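Recebi várias mensagens depois da última página de dicas, e quase todas perguntavam a mesma coisa: já dá para deixar a casa com uma máquina? Vou responder por partes, com o que tenho aprendido cá em casa e na oficina.

## Chão

O aspirador robô é a única máquina que eu recomendo sem pensar muito. O meu é um Fesora em segunda mão, paguei 78 euros, e passa todas as manhãs enquanto tomo café. Umas dicas:

- Levantem os cabos do chão antes de o ligar. Os atacadores também!
- Franjas de tapete dobram-se para baixo e prendem-se com fita de dupla face.
- Limpem a escova uma vez por semana, com uma tesoura pequena para cortar os cabelos enrolados.
- Migalhas junto ao rodapé ficam lá quase sempre. Vassoura à mão.

## Loiça

A máquina lava, mas quem carrega e descarrega sou eu. Ponham os talheres com os cabos alternados para não colarem uns aos outros, e tirem primeiro o cesto de baixo, senão a água das canecas pinga toda para os pratos (já fiz isto tantas vezes...).

## Roupa

Dobrar roupa é o sonho de toda a gente. O meu amigo Orestis Makris mandou-me um vídeo de dois braços a dobrar uma toalha de rosto, e cronometrei: 177 segundos. Eu faço uma pilha inteira nesse tempo, e mal dobrada, mas faço. Enquanto esperamos, sacudam bem as peças ao sair da máquina e dobrem-nas ainda mornas, que poupa metade do ferro.

## Bancada e oficina

Aqui a conversa muda um bocado. O Colm Mac Mathúna trabalha numa serralharia em Lindstead e diz que o braço deles aperta parafusos o dia inteiro sem reclamar, desde que as peças venham sempre na mesma posição. Uma caixa virada ao contrário e fica tudo parado à espera de alguém.

Uma casa é o contrário disso - nada está duas vezes no mesmo sítio. Por isso é que muito deste trabalho se ensaia primeiro em divisões simuladas no computador, com chão, paredes e móveis inventados, onde um braço pode bater numa parede sem estragar nada.
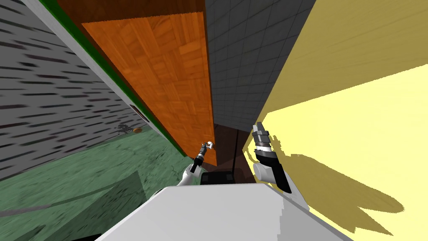 E depois há o preço. Vi um braço pequeno, de bancada, a 3386 euros, sem garra! Por esse dinheiro prefiro um bom torno, uma aspiração decente e gavetas que fechem. Se têm a oficina desarrumada, comecem por aqui:

- Um íman comprido na parede para chaves e brocas.
- Frascos de vidro para parafusos, com um exemplar colado na tampa.
- Pano com um pingo de óleo nas ferramentas que só usam no inverno.

Em novembro volto ao assunto das janelas, que um leitor jura que tem um robô que as limpa sozinho. Eu continuo com vinagre, água e jornal velho - e o canto de cima, à esquerda, fica sempre com uma dedada.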